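The Lulline Road

Posted 7 August 2026

Wrote this on the bus and haven't fixed it. Sorry Mum.

Annag Rankin had 371 kilometres to go and a dead woman's bread starter on the passenger seat.

Seatbelt on it. Jar, tea towel, rubber band. The lid had gone up twice already, a soft little burp, and both times she'd looked over as if it might want something.

It was her aunt's. Had been her aunt's. Suqin Gu wasn't a real aunt, she was the woman across the back fence in Hepburn who'd minded Annag from age four until whenever minding stops, and she'd left the house to a nephew and the car to the nephew's wife and the starter to Annag. In writing. With a colour photocopy of the feeding instructions and a line at the bottom, take to Dougal, he will pretend not to want it.

So. Dougal MacLeish, Trurninach Station, end of the Lulline road.

She stopped for petrol at the turnoff. Pie, iced coffee. The bloke behind the counter looked past her at the car.

"Baby in there?"

"Sourdough."

"Right." He gave her the change. "Window's down a bit?"

"Yeah."

"Good."

Back on the road. Flat, flat, a line of gums, flat. Radio went at the silos. She tried to remember the last time she'd seen Dougal and got only pieces. A hat. A very clean ute. Him standing on Suqin's back step with his boots in his hand, in his socks, asking was it a bad time, and Suqin saying it was always a bad time, come in, and Annag at the kitchen table with her spelling words being told to go and see if the chooks were alright. The chooks were always alright. She must of checked those chooks a hundred times.

He came every July. Then one July he didn't and Suqin made two loaves anyway and gave the second to the school fete.

The phone rang outside Wunow, one bar.

"Are you there yet?" Wilson. Wilson Nina, her boss, who'd given her two days and was already sorry about it.

"No."

"The projector's doing the thing again."

"Turn it off and on."

"Did that."

"Then the other thing, with the cable."

"Which cable? There's like nine cables, Annag. Pirmin's under the desk. Pirmin, she says the cable." Muffled. Something fell. "He says which cable."

"The one that looks wrong."

Long pause. A Swiss voice a long way off saying a word she hadn't known Pirmin Wallner knew.

"They all look wrong," said Wilson, and the bar dropped out.

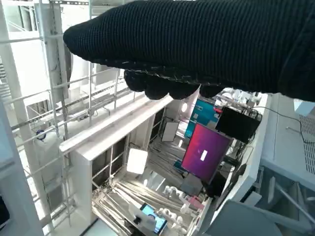
She put the phone in the door pocket and left it there. Let them sort it. She had the starter to think about, it was climbing the glass, she could see the grey line of it over the top of the rubber band where this morning it had been well under. Too warm in the car. Suqin used to say it was like a kid, if it's noisy it's fine, if it goes quiet you go and look.

Pulled over. Undid the lid. The smell came up, sour and sort of apples, and she was back in that kitchen so fast she had to put her hand on the dash. Lino. The tap that needed a quarter turn past off. Suqin's forearms, flour to the elbow, and the radio on for the river heights. She always listened to the river heights. There was no river in Hepburn to speak of, not one you'd need the height of.

Lulline, though. Lulline had a river.

Oh, thought Annag. Oh, you old goose.

All those years. Every night at ten to six, shush, shush a minute, and a man reading out numbers, and Suqin with her head on one side till he got to Lulline and then back to the dough. Steady. Rising. Falling. Annag had thought it was just a thing grown-ups liked, like the news, or prunes.

She scraped half the starter out onto the gravel for the ants, like the instructions said, fed the rest from the bag, stirred it with a biro because she'd forgotten a spoon. Lid on. Belt on. Drove.

Trurninach was a grid, a mailbox made from a milk can, then a long track with the grass brushing underneath. Dogs first. Then the house, low, verandah all round, and a man getting up out of a chair in stages.

He'd got small. That was the shock of it. Hat was the same.

"You're the chook girl," said Dougal MacLeish.

"Yeah."

"Drive alright?"

"Yeah. Long."

"It is long," he said. He was looking at the jar. She'd got it held against her front with both arms, which was stupid, it wasn't heavy. "That'll be it, then."

"She said you'd pretend not to want it."

"I don't bake."

"She said that too."

She hadn't, but it sounded like her. One of the dogs sat on Annag's foot. Dougal took his hat off and then didn't seem to know what he'd done it for and put it back on.

"I'd of come down," he said. "For the service. Only I didn't hear till after. The nephew wouldn't have known to ring, why would he." He rubbed his jaw. "And there was the knee, the one year. And then I thought, well, you've missed one now. She'll have the pip. Leave it a bit. And you do that and it's ten years."

"She made the two loaves."

"Eh?"

"That July. She made two."

He went and stood at the rail with his back to her. Out past the sheds there was a line of darker trees, bending, the way trees only do for water. It was getting on. Galahs everywhere, going off.

"What's it at?" Annag asked. "The river."

He turned round. He gave her a good long look then, the first proper one.

"One point eight," he said. "Steady."

"She used to listen for it."

"Did she."

"Every night. I had to shush."

He nodded for a while. Then he came over and took the jar off her, carefully, one hand under, and held it up to what was left of the light. A bubble went up the side and popped.

"Noisy bugger," he said.

"That's good. If it goes quiet you go and look."

"What's it eat?"

"Flour. Water. I've got the sheet, it's in the car, it's laminated. You do it every day if it's on the bench, once a week if it's in the fridge."

"Every day," said Dougal. He was already walking in with it, elbowing the flywire, boots off at the door without bending down, heel and heel. "It can go on the bench. I'm up anyway. You'll want a cup of tea. Mind the step, it's crook."

She went back to the car for the sheet.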